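3.2 Packaging left on shared tables

The second part of the study looked at what happens to food packaging once a meal is over. We worked in two office buildings, Hultby and Sinaga, both of which have a lunch area on the ground floor and no canteen. Most people who eat there bring in takeout or have it delivered. Bins for paper, plastic and general waste stand by the exit of each lunch area and are emptied at 4 p.m.

Over 11 weeks we sorted the contents of all bins and everything left on the tables at closing time. This gave 2,146 items. Each item was logged by main material, by size class and by whether it had been opened. Items made of two or more materials that could not be pulled apart by hand were put in a separate class, which we call mixed. Condiment portions were logged one by one, even when several were found in the same bag.

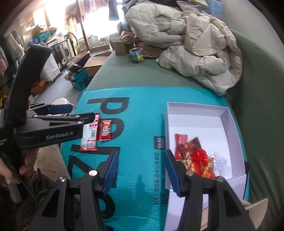
Figure 4. Packaging items of different sizes on one surface, with a cardboard box beneath the smaller items.

The mixed class turned out larger than we had planned for, with 558 items. Most were small. In the pilot we had treated a delivery order as one unit, and that hid the problem, as a single large box can be flattened and recycled while the small pieces that come with it go elsewhere. The size gap is plain in Figure 4, where a small red ketchup sachet and a red-and-white snack packet lie on a turquoise cardboard box. Under the pilot rules a group like that could have been entered as cardboard. We therefore dropped the pilot data and started the count again.

Small items were also the ones most often found in the wrong bin. At Sinaga, sachets were spread over all three bins with no clear pattern. At Hultby they were mostly in the paper bin, inside folded bags. We did not ask people why they chose a given bin, so the difference between the buildings may come from the order of the bins, from the signs above them, or from the food sold nearby - the data cannot separate these.

Unopened condiments were a further group. They were logged by material like everything else but flagged, and the flagged items are left out of the weight totals in Section 4, where the contents would have counted for more than the wrapping.

Sorting was done by two people working apart, using the Wundico coding sheet with the changes listed in Appendix B. Where they disagreed, the item was looked at again the next morning. After 10 weeks one of the scales at Hultby was replaced with a Workevow bench model, and the last week of weights there was checked against the old scale before it was taken out of use.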